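Quick one before work. The council in Diltby finally put out the papers on the number plate cameras, the ones Tramitz put up along the ring road, and I was up far too late reading them. All 40 pages. I'm tired and cross so bear with me.

Main thing – the plates get kept. We were told at the library meeting they'd be wiped the same night unless there was a match. Page 3 of the contract says 30 days. And a copy goes to a second firm, Aigner, for "pattern work", whatever that means. No mention of Aigner at the meeting. None. I had my notebook with me and I've been back through it. 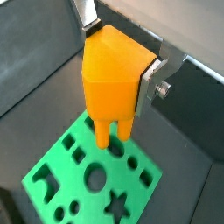
What bothers me most is the matching. Tramitz gets to decide what counts as a suspicious journey, and the police get a list. So if you do nights, or drop your mum at dialysis at odd hours, you might fit. The orange block up there has two prongs pointing down at a green board full of holes, and that's more or less how I picture it, your week held over the board to see which hole it'll go in. Except with a block you can see the shape of the hole. We cant. The rules are blacked out, "commercially sensitive".

Also the money. Protest march in May, the one about the Zerkel depot, and guess who is down as paying towards two of the cameras? Zerkel. A private company chipping in for police kit on the road outside its own gates. Maybe there's an innocent reason. I'd like to hear it.
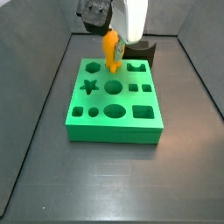
I've asked for the emails between Zerkel and the council, and for the blacked out bits. They have to reply, though last time they sat on it for weeks and then sent me a scan I could hardly read. If you want to ask for your own records, do it in writing and keep a copy. Ask for your plate, the dates, and who else has seen it. Dont ring up, they'll just tell you to write in.

The petition is at 2,000 names – thank you, really. More when I get an anwser. Off to catch the bus, which has its own camera, obviously.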